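招募启事：特罗维尔旧物租借铺找一位兼职店员，另招15名试租户

先把丑话说在前面。特罗维尔（Trovier）是一家租东西的小店，开在兰德尔街（Nendell）尽头，夹在一家裁缝店和一家永远在“最后三天清仓”的鞋店中间。我们出租帐篷、缝纫机、折叠梯、婴儿推车、冰淇淋机、儿童沙滩玩具、一套完整的婚礼烛台，以及一台谁也说不清怎么调的幻灯机。租金便宜，利润更便宜。如果您正在寻找一份可以写进同学会发言稿的工作，请往下翻到别家的广告。

店主是提鲁沃克·德米西（Tiruwork Demissie）。她早年在鲁勒姆（Lurham）做仓库盘点，后来认定一座城市不需要每家每户都买一把电钻，就开了这家店。电钻后来丢了两把，她的看法没有变。

一、兼职店员，1名

每周上班15小时，时段可以商量，但商量的结果多半是下午。试用期两个月，试用期工资和转正后一样，我们没有本事设计出两套工资表。

工作内容如下。

接待顾客，听他们讲为什么需要一把六米长的梯子。有些理由很充分，有些理由您最好不要细听，把安全须知念完就行。

登记借出和归还。我们用一本纸质登记簿，另有一套电脑系统，两边的数字每个月对一次，对上的时候店主会请喝咖啡。您入职后的咖啡量不必期望太高。

检查归还的物品。顾客说“跟新的一样”，意思是用过了；说“稍微有点小问题”，意思是少了一条腿。请保持礼貌，把押金条款翻到第二页，用手指着给他看。

清洁和小修。帐篷要晾，推车轮子要掏头发，玩具要洗，缝纫机要上油。会换保险丝的优先，会缝拉链的更优先，两样都会的请直接来店里，我们把门打开等您。
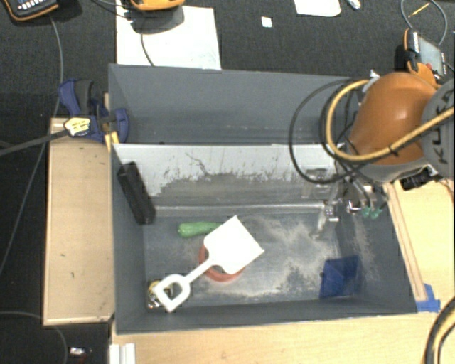 整理库房。库房在地下一层，楼梯陡，灯的开关装在楼梯底下，这是上一任房东的主意。现有登记物品1755件，编号贴纸用的是三种颜色，代表三个时期的三种想法。您可以提出第四种，但要先说服店主，还要负责把前三种撕干净。

我们希望您：

能搬得动一箱盘子，并且知道什么时候该喊人一起搬。

字写得让别人认得出来。这一条听上去简单，已经淘汰过几位履历很漂亮的人。

对旧东西有耐心，对人也有一点。如果只能选一样，先选人，缝纫机不会给我们写差评。

不需要大学文凭，不需要“热爱挑战”，也不需要会在压力下微笑。上一位店员干了很久，几乎没笑过，顾客都很喜欢他。他九月回老家开了修表铺，留下一把椅子和一盆仙人掌，椅子归您，仙人掌店主还在考虑。

待遇：时薪在面谈时当场说清，不写“面议”然后谈一个让大家都尴尬的数字。店员租店里的东西免租金，押金照付。对，押金照付，店主自己也付。

二、试租户，15名

我们打算开办一项叫“阿莱马耶胡”（Alemayehu）的长租计划，名字取自店主的外公，他一辈子借东西给邻居，一辈子没全要回来。计划的办法是：每户交一笔固定月费，可以同时借两件物品，一个月换一次，由我们送上门、取回来。

在正式开张之前，想先找15户人家试一个月，看看我们的送货路线有多不切实际。试租期间不收月费，只收押金，归还后全额退。

适合参加的人：

住在兰德尔街一带，步行或推车可以到达。我们的运输工具是一辆带斗自行车，它对上坡有自己的见解。

家里确实缺东西，而且只缺一阵子。比如客人来住几天，孩子忽然迷上挖沙子，或者您发誓要自己刷客厅的墙。

愿意在月底填一张问卷。问卷一页纸，正反面。反面是留给抱怨的，请写具体，“一般”两个字对我们没有帮助，“梯子送来的时候我正在洗澡”就很有帮助。

不太适合参加的人：打算把东西转租出去的（上次那位，您的名字我们还记得）；需要当天送达的；认为烛台可以当哑铃的。

可选物品共157件，清单放在柜台上，也可以来信索取。冰淇淋机只有一台，想借的人历来很多，到时候抽签。抽签由裁缝店老板娘主持，她不租东西，也不吃冰淇淋，大家都信得过。

三、怎么报名

应聘店员的，请手写一封信，一页以内，说说您修好过什么，或者修坏过什么。修坏的通常写得更好看。信投进店门上的黄色信箱，不要投进旁边鞋店的信箱，他们真的会回信，而且会附优惠券。

报名试租的，到柜台填一张表，写明住几楼、有没有电梯。这一栏请务必如实填写，骑车送货的人膝盖不好，记性很好。

两项报名都截止到2020年10月11日店铺打烊时。应聘的人无论录用与否都会收到答复，手写的，字不一定好看。

店里没有等候区，来早了可以坐在待租的躺椅上，坐坏了按押金条款第二页办理。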